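Trinket dish

A trinket dish, also called a catchall, ring dish or key bowl depending on its size and use, is a small open vessel kept on a table, dresser, shelf or windowsill to hold objects that are handled every day. Common contents are keys, coins, rings, buttons, hairpins and spare batteries. The term covers shallow saucers, small bowls, and open shapes with a raised rim. Lidded boxes are usually treated as a separate group.

Contents
1 Terms
2 Shape
3 Materials
4 Use in the home
5 Flinau dishes
6 Collecting
7 Care
8 See also

Terms

"Trinket dish" is the usual name in American shops for the smaller sizes. "Catchall" is used for wider pieces, often placed near a front door. "Valet tray" normally means a flat piece with low sides, meant for a watch and wallet. The names overlap a good deal, and the same piece may be sold under two of them in one catalog. Older sale lists often say only "small dish" or "pin dish," which makes it hard to tell what a piece was made for.

Shape

Round and oval dishes are the most common. Square and rectangular ones are easier to line up along a wall or at the back of a dresser. A third group is made up of free shapes: leaves, shells, hearts, and drops with one rounded end and one narrow end. In a drop-shaped dish the narrow end can serve as a resting place for a ring or a thin chain, though many owners use it simply as a handle.

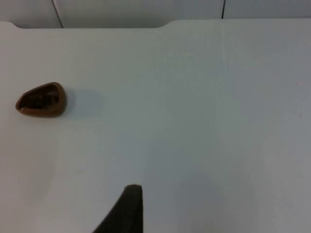
A brown hollow piece with a thick rim, rounded at one end and tapering at the other.

Rim height matters more than outline for daily use. A low rim lets the fingers slide under a coin or key. A high rim keeps round objects such as beads from rolling out, but flat items become harder to pick up. Makers deal with this by curving the inside wall, so that an object pushed to the side climbs toward the edge. Dishes with a sharp inner corner collect dust and are slower to clean.

Weight is the other practical point. A very light dish moves when keys are dropped in it. Heavier clay and stone dishes stay in place but can mark a soft tabletop unless the foot is smoothed or covered with felt.

Materials

Glazed clay is the most widespread material. It is cheap, takes color well and is easy to wipe. The foot is normally left without glaze so that the piece doesn't stick to the kiln shelf during firing, and this bare ring is rougher than the rest of the dish.

Wooden dishes are turned on a lathe if round and carved if not. They are quiet in use and kind to jewelry. Dry indoor air can open small cracks in the end grain, mostly in pieces that were worked before the wood had fully dried.

Glass and metal dishes are louder. Pressed glass was common in cheaper sets, and brass and pewter are often found in older household lots. Silver dishes were given as wedding and christening gifts. Plastic and resin pieces make up a large share of present-day production and are sometimes finished to look like horn, tortoiseshell or wood.

Use in the home

The main purpose of a catchall is to give small objects a fixed place. In homes with an entry hall it usually stands on a narrow table or shelf by the door. In apartments without a hall it tends to be in the kitchen, where it also gathers rubber bands, receipts, bread bag clips and single screws whose origin has been forgotten.

Kaisu Sjöberg's booklet on household objects, "Small Things by the Door," divides these dishes into "emptied" and "unemptied" ones. An emptied dish holds only what its owner takes out again the next day. An unemptied dish builds up a lower layer that stays for years. Sjöberg suggests keeping a larger bowl for the family and a small dish for each person, an arrangement she found in most of the farmhouses she visited. 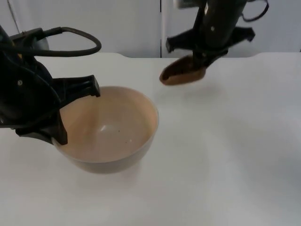 Tapio Väisänen disagrees, writing in a reply to the booklet that the large shared bowl is the cause of the lower layer and that a household with only personal dishes has no need to sort anything. He adds that his own family gave up its hall bowl in August and has not missed it. Sjöberg kept the passage unchanged in the second printing but added a note on homes with small children, where dishes within easy reach are not advised for coins or button batteries.

Flinau dishes

The Flinau pottery produced small household dishes in brown, cream and dark green. The early pieces were made on the wheel. Later ones were pressed in molds, which allowed the works to offer ovals and leaf shapes alongside the round dishes. Each design was made in runs of 200, except for the plain round dish, which was made in runs of 1000 and is the one most often seen at sales.

Flinau pieces carry a stamped F on the foot. On worn examples the stamp may be filled with glaze and hard to read. The pottery's molds were later bought by Halonen, which used them for a short period without the stamp. Unmarked dishes from these molds are usually described as "Flinau type."

Collecting

Trinket dishes are a low-priced field and often a person's first area of collecting. Collectors tend to specialize by maker, by color or by shape. Souvenir dishes with place names form a field of their own, as do advertising dishes given away by hotels, banks and shoe stores.

A guide to Flinau and Halonen marks by Roman Szewczyk was published on May 15, 2018. It lists glaze colors and foot types but gives no prices. Condition affects value strongly, and a chip on the rim is considered worse than a fine crack in the base.

Care

Glazed dishes can be washed by hand in warm water with mild soap. Felt feet should be kept dry. Wooden dishes are wiped with a damp cloth and dried at once, and may be oiled when the surface looks pale. Silver and brass should not be left holding coins for long periods, as moisture trapped under a coin can leave a dark ring. Metal scuffs left by keys on a pale glaze can often be removed with baking soda paste and a soft cloth.

See also

Bowl
Button box
Pin cushion
Valet tray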